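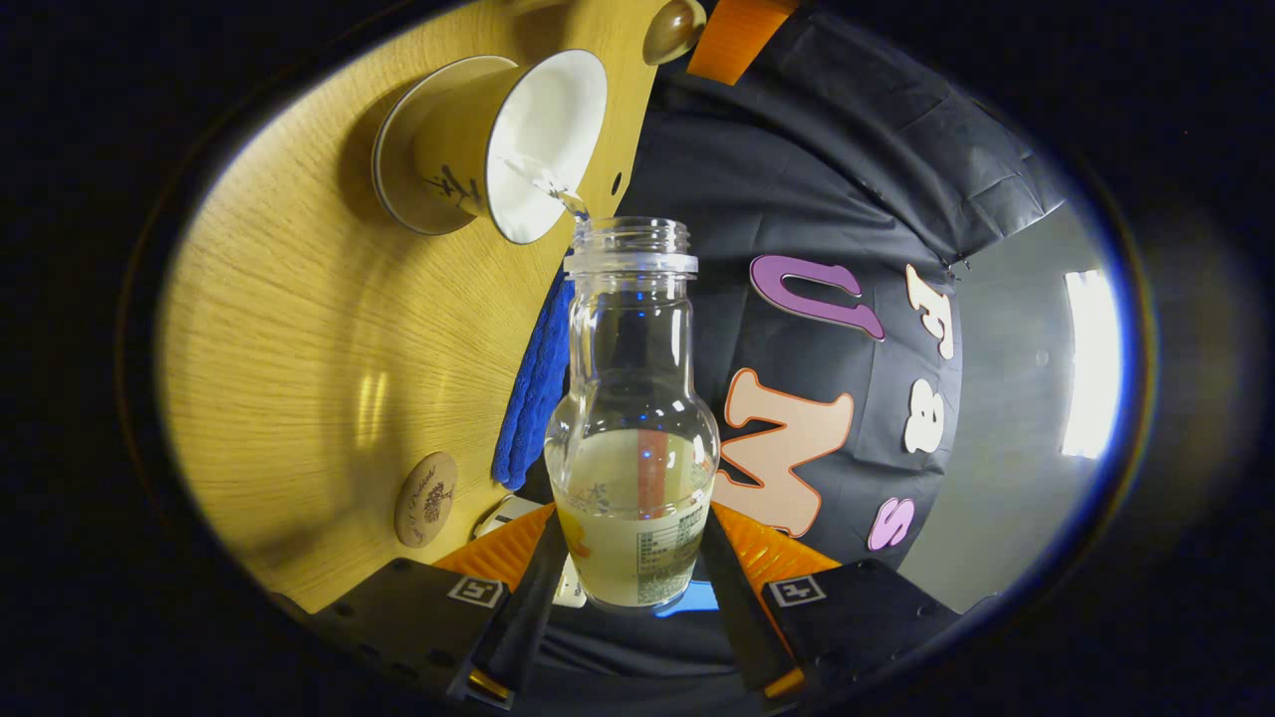
Cup to bottle, no funnel.

Cold brew green tea thread — post your ratios!

wattlebird41
OK I am completely hooked. Picked up a bag of Nuton sencha in November and I've been cold steeping it overnight ever since. Two heaped teaspoons to 785 mL of fridge water, strain at breakfast. The flavour is so much softer than hot brewed, almost sweet (my kids drink it!). What's everyone else doing?

kettle_on
Similar here but with Cedov, the loose one in the green tin. Overnight is too long for my taste though. Four hours, tops.

mizzleandmint
Four hours is coloured water, sorry! Leave it till morning and give it a swirl.

kettle_on
Depends on the leaf. Fine broken stuff goes grassy fast.

wattlebird41
Mine's whole leaf — that might explain it. Will try a short one tonight and a long one beside it.

Brokumholm_Bev
Hot brew, then ice. You lose half the aroma in the fridge, and I'll die on this hill.

mizzleandmint
Bev, try it with a strip of lemon peel before you write it off. Favourite drink of my whole summer!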